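November – workshop notebook, bench by the window

Picked up the Paver again after leaving it alone for far too long. For anyone reading this who has only seen it under its dust sheet: the Paver is the little pick-and-place arm Wayne and I have been cobbling together in the evenings, and the whole point of it is to lift small light things out of a tray and put them down somewhere else without squashing them. We're using toy figures as the test load, the stacked sort with a felt collar, because they're an awkward shape and they don't mind being dropped.

First job was the wrist. Last time it had a nasty droop whenever the arm went past 80 mm of reach, and I'd blamed the servo (sorry, servo). I took the cover off and found the grub screw on the horn had backed out nearly a full turn. Cleaned the thread, put a dab of threadlock on it, left it alone while I had my tea, and the droop has gone. I do feel a bit daft about the replacement servo I ordered, but it'll go in the spares drawer and we'll be glad of it one day.

Then the Wirkex board, which has been a pain from the start. It resets itself when both jaw motors start together. Wayne Treloar was sure it was the supply sagging, so we put the meter across it and he was right, there was a dip every single time the jaws closed. I've fitted a fat capacitor across the motor rail and moved the board on to its own regulator. Ran 30 closes in a row with no resets! Going to leave it like that unless it misbehaves. The wiring is ugly and I've promised to tidy it – the blue wire is now motor ground, NOT signal, and I've put tape on both ends so I don't catch myself out again.

Jaw pads next. I tried three kinds:

- The foam off an old mouse mat. Lovely and soft, but it takes a set after a few grips and then the jaws don't line up.
- Silicone sheet from the Andismont offcuts box. Grips really well, almost too well, the piece doesn't want to leave when the jaws open.
- Bicycle inner tube, glued on with the powdery side out. Best so far by a long way, and it's free.

Inner tube it is, then. I cut the pads a touch wider than the jaw so there's a lip at the front, and I want to try chamfering that lip because it catches on the felt when it comes down at an angle.

About that felt. We'd been telling the arm to come in from the side and take the figure round its widest part, and it kept folding the collar over and then losing its hold. Wayne's idea was to stop fussing with the arm for a bit and do some picks by hand, slowly, and pay attention to where the fingers want to go. So we did a good long run of those at the bench. My fingers went for the wooden peg on top every time without me thinking about it. Come straight down, pinch the peg, straight up. Obvious once you've done it, but I'd had the side approach in my head from the very first sketch and never questioned it.

So the new plan is a top approach, jaw opening set to 20 mm, and a short pause before the lift so the thing can stop swinging. I've rewritten the move list with that in it and kept the old one in the folder marked Khoury, in case I need to go back. The downward speed is still a guess. At 90 on the slider it arrives with a thump that shakes the whole table, so I'll start low and creep up.

Hand picks at the tray: 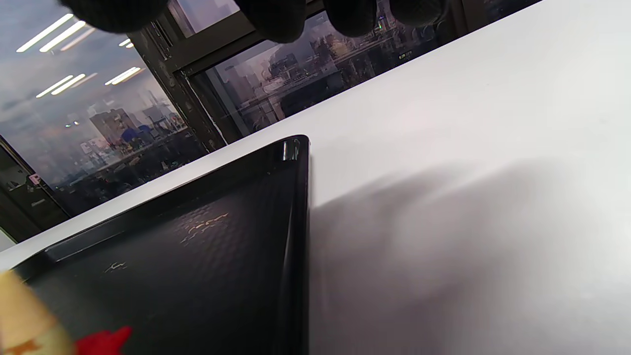
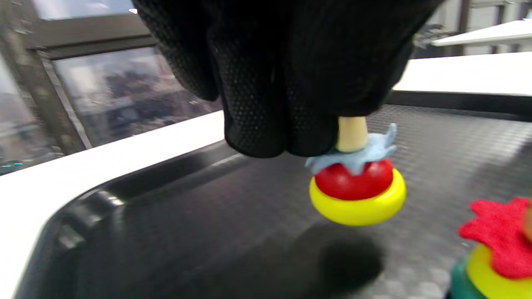 Wayne asked me something on the way out and I want the answer written down before I forget my own reasoning.

Why not just add a third finger to the jaws?

A third finger would hold the peg more steadily, but it needs another motor and another channel, and the board has no channels free. Two padded jaws with a small V cut into each one should centre a round peg nearly as well, and I can file those in an evening. If the V jaws still let it twist, we'll talk about the third finger again.

Still to do: cut the V jaws, chamfer the pads, crimp the motor leads properly, and find whoever has the small round file.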